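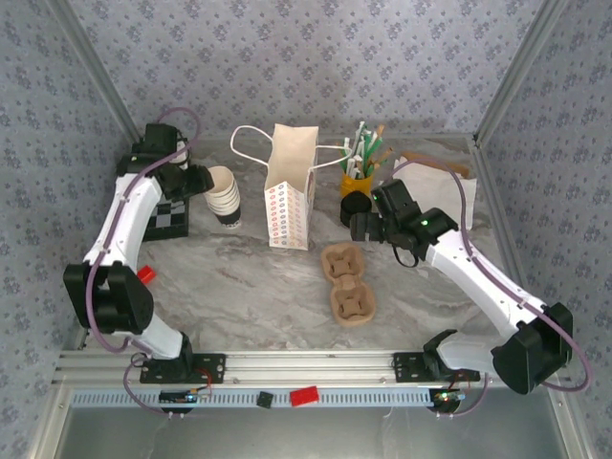 The two-arm bench at Lurkton, set for the takeout order task.

I'd been asking Aitana Paredes for a visit since November, mainly because I wanted to try driving a robot myself. "Sure, but you'll be terrible at it," she told me on the phone. She was right! I spent my first ten minutes chasing a coffee cup with one arm and forgetting I had a second one.

Paredes runs the teaching side at Lurkton, where people steer two arms by remote control and every move gets saved as an example for the robot to learn from. The job right now is packing a coffee order. I asked how many examples they had, and she looked it up for me: 542, of which they'd thrown out 13.

"Only 13?" I said.

"I'm picky about who drives," she said. "And a clumsy run isn't a bad run. If you miss and then recover, I want that. The robot is going to miss too."

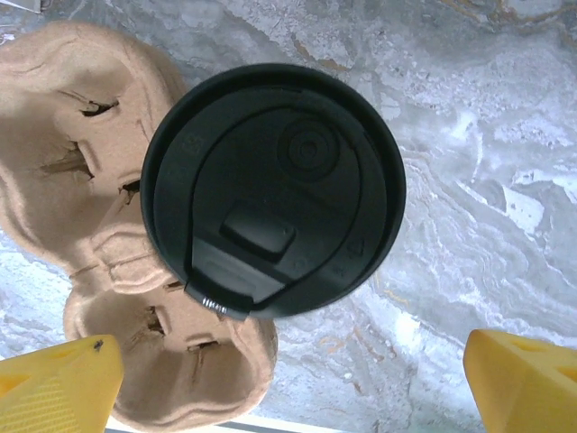

Her best driver is Unai Requena, who came over from a warehouse job at Vidal and had never touched a robot before. He talks the whole time he's working (mostly about soccer), and his hands just keep going. I asked him what new people get wrong.

"They hurry," he said. "You see the thing, you want the thing. But you can't feel anything through the controls, so you have to look, then move a little, then look again. My first week I was worn out by lunch."

Doesn't it get dull? He shrugged. "Around run 313, yeah, a bit. Then somebody moves the napkins and it's a new puzzle."

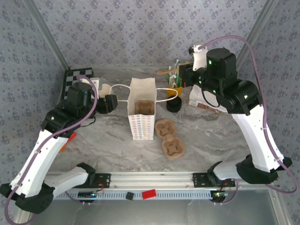 What I really wanted to know was why anyone needs two arms for this. Paredes laughed and told me to try it with one. A paper bag is awful, she said, it slides and tips and folds in on itself. Those rope handles flop off to either side, and a driver has to decide whether to steady one before putting a cup carrier in. "Unai goes for the handle. I never do. We keep both of our ways in the data and argue about it afterward."

Next up is a run of the same task at Horkura, their other site, with different bags. I've already asked if I can come back and drive. She said she'd think about it.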